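Grukside Chapel, Darel: Fabric Inspection Checklist
Inspected by: Fadwa Chraibi
Checked by: Essam Ait Ali
Period: January
Codes: S = satisfactory, M = monitor, R = repair, N = no access

1. Roof coverings, nave. R
17 slates slipped or missing on the north slope. Nail fatigue, mostly lower courses. Refix with copper nails to match existing gauge.

2. Roof coverings, vestry. S
Ridge bedding sound. Lead flashing at the nave abutment dressed tight.

3. Rainwater goods. M
Cast iron, repainted. Hopper at the northwest corner holding leaf debris. Joint below it weeps. Clear and recheck after the next heavy rain.

4. Bellcote. N
Ladder access refused by wind speed. Carried over from the Sovdale visit. Pin and cheek plates remain unverified.

5. North wall, external. R
Hard cement pointing between buttresses 2 and 3. Stone faces spalling beside the joints. Rake out by hand and repoint in lime.

6. Tie rods. M
Two rods at wall-plate level. Surface rust at the pattress plates, no loss of section. Crack gauge between them reads no change from the last visit. 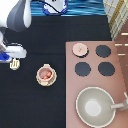

Can the cement pointing be left in place until the roof work is finished?

It can stay through the winter, but loose pieces above the path should come down now. Repointing in lime needs frost-free conditions in any case, so the slates go first.

7. Windows. M
South lancets: saddle bars rusting at the sills, minor bowing in the lower panel of the east light. Putty intact.

8. Floor and ventilation. R
Two airbricks on the south side blocked by raised ground. Lower the soil 190 mm to expose them. Joist ends under the rear pews felt firm to the probe.

9. Electrical. S
Distribution board labeled. Lightning conductor clamp tight at the base.

10. Costs
Items 1 and 8 priced together by Tamošiūnaitė at 1,373, scaffold excluded. Item 5 to be priced separately once a sample panel has been approved.

Open items: 4, 5, 6. Bellcote access to be rebooked with Sovdale.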